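Doden opened its workshop to visitors on May 25, 2026, and by the middle of the morning there was a line at the coat hooks. Petrică Bratu had put on a clean shirt for it. He runs the small test group there, and he spent most of the day standing next to a pair of robot arms and answering the same three or four questions.

"People ask what it's for, then how much it costs, then if it can do laundry," he said. "I don't mind. Those are the questions I'd ask."

The project is called Sirura. It deals with packing groceries, and mostly with the part of packing that machines have been bad at, the bags. Bratu came to it in January from a job in warehouse conveyors, where everything arrived in a carton of a known size.

"A carton is easy. You know where the corners are. A plastic bag has a different shape every time you put it down," he said. "You pull one side and the other side moves, and now your plan is old."

The group has recorded 3,917 attempts with bags so far. Bratu keeps the failures as well as the good ones, and 884 of the total are marked as failed. He read both numbers off a sheet taped to the wall and did not seem bothered by the second.

Visitors were let in 20 at a time. Each group got a short talk and then a few minutes to watch the arms at work. Children were allowed up to the glass first.

I asked him why he uses two arms when one would be cheaper.

"Try it at home with one hand behind your back," he said. "You can hold a bag, or you can put something in it. Doing both is where you get stuck."

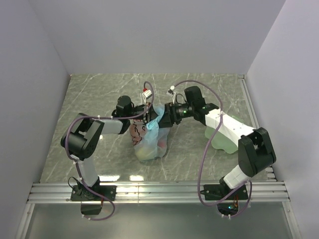 He said the hard part is getting the grippers to work close together without bumping. Fruit adds to the trouble – it rolls, it bruises, and it shifts the weight to the bottom of the bag. The group started with foam blocks and moved on to fruit in the spring.

A grocery chain named Flonero has asked to see a longer trial. Bratu wants 200 good runs in a row before he agrees to a date, and he would not say how close they are.

"Ask me in the fall," he said. Then the next group came in, and he went back to the start of his talk.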